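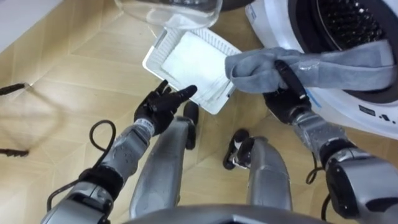

Viorica Văduva 读完上一讲后来信说,她家那块亚麻桌布洗净熨平才收进柜子,几年没有动过,取出来时只有折线上发黄,其余地方还是白的,她想知道问题出在洗、出在熨,还是出在柜子。信里还提到,桌布是上过浆的。

首页 课程 讲义 参考书目 联系
分类:家政与生活技艺 > 织物保养 > 讲义
打印本页 | 以电子邮件发送

第六讲 白色棉麻织物的洗涤、折叠与存放
2021年2月23日更新

一、先回答来信

折线发黄,三处都可能有份,但最可疑的是浆。淀粉浆留在布里,时间一长会变色,又容易招虫和霉。熨斗把折线压实以后,这一条上的纤维弯得最厉害,又正好暴露在布叠的外沿,接触空气和柜板的机会比里层多,颜色变化也就先在这里显出来。如果柜板是没有封过的木料,木料放出的酸性气体会使情况更重。

长期存放的白布不要上浆,也不要把折线熨死。浆留到用之前再上。已经发黄的桌布,处理办法见第三节。

二、棉和麻为什么会变黄

棉和亚麻的主要成分都是纤维素。纤维素受酸、受光、受热、受氧化,长链会断开,断开以后的产物带黄色或褐色。所以一块旧布发黄,有一部分是表面的脏,洗得掉;有一部分是纤维本身老化,洗不掉,只能漂,而漂又会再伤一次纤维。初学者常把两种黄混为一谈,一看见黄就加漂白剂,布很快就脆了。

造成发黄的常见来源如下,次序按平日遇到的多少排:

1. 漂洗不净。残留的洗涤剂、皂垢留在布里,熨烫时受热变色。有些人以为是熨斗太烫,其实温度合适也会出现。
2. 皮脂和汗。枕套、衬衫领口、餐巾都有。刚用过时看不见,放几个月就显出来,边缘常是云状。
3. 食物。糖水、白葡萄酒、苹果汁干了以后是无色的,收进柜子慢慢变成褐色斑点。宴会用过的桌布即使看上去干净也要洗过再收。
4. 铁锈。来自水管、别针、旧衣架。锈斑颜色偏橙,边界清楚,遇氯漂会更难处理。
5. 浆和柔顺剂。
6. 包装材料。普通瓦楞纸箱、报纸、旧牛皮纸都带酸。干洗店的薄塑料袋也不适合长期包布。

亚麻与棉的差别在这里不大。亚麻湿的时候强度比干的时候高,经得起洗,但怕反复在同一条线上折,折久了会在折线处断。老桌布拿起来对着光看,沿中线有一排细孔,多半是这样来的。棉的弯折性能好一些,起皱也稍轻。

三、洗涤

收之前最后一次洗,要求比平时高。平时洗是为了下次用,差一点下次还可以补;收之前没洗净,脏就在柜子里待上几年。

步骤:

(1)检查。摊在桌上看正反两面,有破口先补,有别针、扣子先取下。绣花的部分单独试色:用湿白布按一会儿,白布上没有颜色才可以整块下水。

(2)冷水浸泡。把浮尘和可溶的污物泡出来,水变黄就换。旧布、薄布下水时垫一块网或另一块结实的布,提的时候提垫布。湿布很重,直接拎一个角,老布会自己撕开。

(3)洗。中性洗涤剂,用量照包装上写的下限。水温看布:现代的平纹棉布可以热洗,老布、有绣花和抽纱的用温水。不要搓,用手掌按压。

(4)漂清。这一步大多数人做得不够。漂到水面没有泡沫、手摸水不滑为止。硬水地区最后一遍最好用软化水或蒸馏水,布小的话花不了多少。

(5)去黄。需要时用过碳酸钠一类的氧漂,温水泡开,布全部浸没,中间翻动。泡完重新漂清。不建议用氯漂:氯漂对棉麻有损伤,浓度和时间都不好掌握,留下的一点点也会在存放时继续起作用。锈斑另用除锈剂,单独处理,绝对不要和含氯产品同时用。

(6)晾。平铺或者搭在宽杆上,杆子先擦过。白棉麻可以晒,日光对新鲜的黄渍有一定漂白作用,但晒久了同样伤纤维,老布阴干。

(7)干透。熨过之后布里还有水汽,摊开放凉,隔夜再叠。趁热叠好就装箱是霉斑的常见原因。

来信那块桌布,先按(2)泡,把浆泡出来,泡到水不浑;再走(3)(4)。折线上还黄,再考虑(5)。如果对光看折线上已有细孔,不要漂,到此为止。

四、熨烫

棉麻耐热,亚麻可以用高温档,但要在布还带潮的时候熨。完全干透的亚麻很难熨平,喷水也只是勉强。深色和有绣花的从反面熨,绣花面朝下,底下垫毛巾,花不会被压扁。

要长期收的布,熨平就够了,折线用手抹,熨斗不要压上去。马上要用的餐巾、桌布可以压线。这两种做法目的不同,请不要互相套用。有同学在作业里写“压线以后更整齐、更省地方”,省地方是真的,代价前面已经讲过。

五、折叠

折叠的原则只有几条,难在坚持:

折数尽量少。抽屉有多大就叠多大,不要为了好看叠成小方块。

折线处垫东西。把无酸薄纸揉成松松的长卷,放进折弯的地方,让布弯成圆弧。没有无酸纸,可以用洗过多次、没有染色的旧白棉布代替。

换折线。每次取出来重新叠,错开上次的位置。常见的做法是一年叠成三折,下一年叠成四折。

能卷就不折。长条的桌旗、花边、窄的绣品卷在纸筒上,纸筒外面先包一层无酸纸,正面朝外卷,末端用宽棉带松松系住,不用橡皮筋,不用大头针。

成叠摆放时重的在下面。抽纱、蕾丝单独放,不压在床单底下。

日常用的毛巾、茶巾、床单不必这样讲究,怎么方便怎么叠。周转快的布用不着担心折线。需要留意的是轮换:刚洗的放到最下面或者最里面,从上面或者外面取,这样每一块都用得到。只从上面取又只往上面放,底下那几块会一直不动,几年后翻出来,黄的就是它们。

六、存放环境

温度和湿度以稳定为先。本课的参考值是温度19摄氏度,相对湿度47%。家里做不到恒定,选一处波动小的地方就行:内墙的柜子好过外墙,卧室好过阁楼和地下室,离暖气和浴室远一点。相对湿度到了67%就应该开柜通风或者用除湿机,再高下去霉菌很容易长起来。

干燥剂可以用,不要直接贴着布。樟脑丸和萘丸也不要用:棉麻本来就不是衣蛾的食物,丸剂的气味却很难去掉,对人也不好。真正会咬白布的是衣鱼,它吃的是浆和污渍,所以又回到洗净、不上浆这两条。

薰衣草袋可以放,但油会渗,袋子外面隔一层布。

木柜、木抽屉内侧先铺一层隔离。无酸纸板最好,洗净的白棉布也可以,每年换洗一次。塑料箱不是不能用,要看材质:聚乙烯和聚丙烯比较稳定,聚氯乙烯会放出有害的东西,不要用。箱盖不要扣得完全密闭,留一点缝,布里带进去的潮气才能出来。箱子不直接放地下室的地面。

每年十一月开一次柜,逐块摊开看,重新叠,记在卡片上。卡片写四项:品名、上次洗的日期、折法、发现的问题。贴标签用棉带缝,不用胶。

七、案例:Heston 收藏的餐用织物

Heston 这批东西一共67件,多为白色提花亚麻,有桌布、餐巾和几条长桌旗,此前一直存放在 Menton 一所房子的松木柜里。Brininano 工作室接手整理时,逐件登记的结果是:19件有明显的折线发黄,13件有锈斑,两类有重叠。

处理的顺序值得参考。工作室先不洗,把所有的东西摊开拍照、登记,再按能不能下水分成两组。能下水的一组分批洗,每批只洗同类的,餐巾和餐巾一起,桌布单独洗。锈斑放在最后,有几块边缘已经变薄,Dumitrescu 的修复意见是保留锈斑不动,只在背面衬一层细薄的棉布托住。

工作室也走过一点弯路。第一批餐巾洗完当天就熨,当天装箱,过了一个星期开箱有潮味,只好全部取出来重新晾。后来改成熨完隔夜再叠,没有再出现。

现在这批织物改用浅抽屉,桌布三折,折弯处垫纸卷,桌旗全部卷筒。

八、作业

1. 从家里找一块存放超过一年的白色棉或麻织物,记录它的折法、存放位置和接触的材料,摊开后画出发黄部位的草图,说明你判断的原因。不需要清洗。

2. 用同一块布练习垫纸卷折叠,写下所用纸卷的数目和放的位置。

3. 读参考书目中关于纤维素老化的一章,回答:为什么氧漂以后必须充分漂清?用自己的话写,不超过一页。

交作业时请写明布的成分。不能确定是棉是麻,写“棉麻未定”,不要猜。烧纤维的鉴别法我们课上没有讲,请不要在家里做。

下一讲讲羊毛和丝,那里的防虫要求与本讲完全不同,请先把本讲第六节看熟,免得两边记混。

上一讲 | 返回目录 | 下一讲
打印本页 | 以电子邮件发送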